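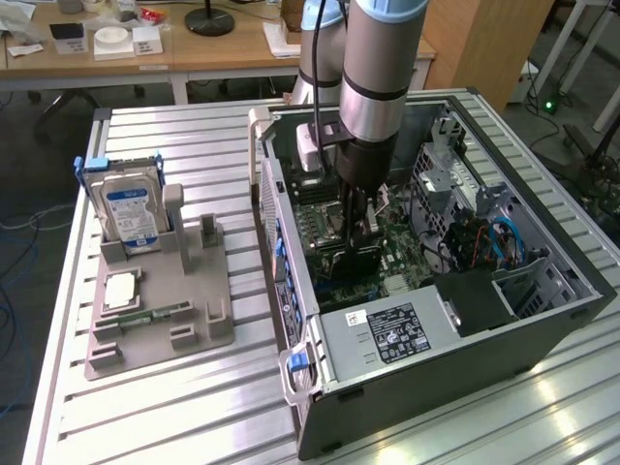
Omar Fakhoury wrote to me after my last column to say that an old desktop tower is a heater with a fan in it, and that anyone still opening one up to add memory ought to be gently led away from the bench and handed a laptop. He was kind about it. He said he had once owned three towers himself and had let them all go in the same May, and that he had never felt so light.

I have been turning that over ever since, usually at the sink, and I find I can't agree with him, though I can see how he got there. A tower is a big thing to have in a house. It takes up the space where your feet would like to be, it gathers dust in places no duster was made for, and when it goes wrong it goes wrong at eleven at night with something due in the morning. I have lived with one kind or another since my first, a beige Rudora that weighed as much as a calf, and I know all of this.

But I would like to put in a word for the open case. I mean the moment when the side panel is off and the whole business is lying there on its side, and you can look down into it the way you look down into a sewing box. Everything in it has a place and you can see what the place is. The power supply sits in its corner with its long label of small print. The drives have their cage. The expansion slots are lined up along the back. And somewhere near the middle of the board are those rows of memory slots, which to my mind are the friendliest part of any machine a person can own, because you can do something about them with your own two hands.

My present tower came from the secondhand shop in Hurncombe, where I paid 19 dollars for it and thought I had been robbed until I got it home and opened it. Whoever designed the inside had been thinking about people like me. The parts you were meant to touch were blue. The little clips on the back panel were blue, and so were the tabs on the drive caddies, and there was hardly a screw to be found. I had expected to spend the evening hunting for my good screwdriver, and instead I had the old drive out before my tea was cool enough to drink. I remember sitting back and feeling looked after by a stranger, somebody at a drafting table years ago who had decided that blue would mean go ahead, this bit is yours.

I don't get that feeling from the laptop. The laptop is a Pondus, very thin and very handsome, and it was a present, so I won't run it down too much. But when it began to slow I took it to a repair counter, and the young man there turned it over once and told me the memory was soldered to the board. He said it the way a doctor tells you about your knees. To get more memory I would have to buy more laptop, and the more laptop he had in mind cost 1,647 dollars. I carried it home again and it is still slow.

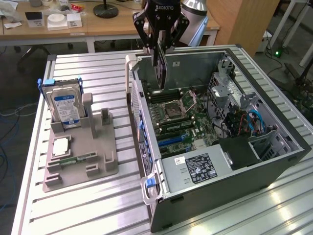 Putting a stick of memory into a desktop is a small job, and I think the smallness is what I like so much. You open the latches at the ends of the slot. You find the notch in the stick and match it to the ridge in the slot, and if you have it the wrong way around it won't go, which has saved me more than once. You hold it upright by its edges and bring it down square, and then comes the part I have never gotten used to, where you have to press harder than seems right. Everything you were ever told about delicate electronics is shouting at you to stop. Then it clicks -- first one end, usually, and then the other -- and you breathe again.

My daughter did her first one at the kitchen table when she was still small enough to kneel on the chair. I had bought two sticks from a little parts company called Akl, and I did one and gave her the other. She pressed and nothing happened, and she looked at me, and I told her to press as if she meant it. I don't believe she cared at all about the computer. But she went around for a week telling people she had fixed it, and I never corrected her on the difference between fixing and upgrading.

Omar would say, and in fact did say, farther down in the same letter, that most people never open the case, so why should everyone put up with the bulk of it for the sake of the few who do? It's a fair question and I don't have a crushing answer. I suppose most people never open the fuse box either, or lift the lid off the toilet tank, until the evening they have to. I would like the lid to come off when that evening arrives. I would like the thing underneath to be laid out so that a reasonable person with a flashlight can work out which part is which.

There's also the matter of money, which I bring up a little shyly. I have kept my household records over the years and I went and looked. On this tower and the one before it, counting both machines, the memory, two drives and a replacement power supply, I have spent 1,044 dollars. That is a good deal less than the price of the one new laptop, and there are parts left over in the hall closet that would see a neighbor through a bad week. (If you are a neighbor and reading this, please do ask. The closet door no longer shuts.)

I'll give Omar the dust. He is right about the dust, and about the fan as well, which in August can be heard from the porch. And I understand wanting to be light. But I still have two empty slots in mine, and a birthday coming, and I have already told the family what I'd like.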